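Recording Cloth Demos That a Policy Can Learn From

We've been training small manipulation policies on cloth for the Larnard project, and I love this part of the work! Cloth never sits the same way twice, so every demonstration shows the model something new. The steps below are the ones we settled on after 2,878 episodes with hand-held grippers in real bedrooms.

Step 1. Set the start pose

Hold the gripper over the bed with the fingers open and both fingertips in view, and keep still for 2 seconds before you reach. Leave the bedding and clothes however you find them (a tidy bed makes for a very dull dataset).

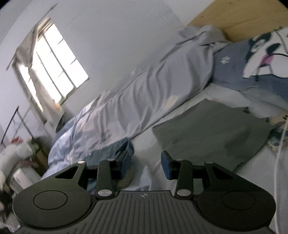
Retno Tuhumury wrote in to ask whether the pause matters if you trim episodes later anyway. Yes, keep it! Our trimming script looks for that still stretch to line up the gripper width signal with the video, and when we skipped it, 17 episodes from one Wednesday had to be aligned by hand.

Step 2. Pinch, lift, wait

Go for a fold or a raised edge. Close slowly until the cloth is held between the two pads, then lift it just clear of the pile and wait a beat. That short hold is gold for training, and it's my favorite thing to watch on playback: the fabric takes on a shape you couldn't have planned, and the policy gets a good close look at it.
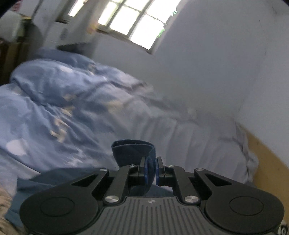 Step 3. Check the episode before you move on

Play it back at double speed. Throw it out if your other hand wanders into view or the tracking jumps. On our Ternondale set we kept going without checking, and lost a whole afternoon to one bad calibration file.

Step 4. Train early

Don't wait for the full set. Ladi Abubakar trained a first policy on only 67 episodes, and it was already reaching for folds over flat cloth. It dropped plenty of them, but you could see what it was going for, and that told us which grasps to record next.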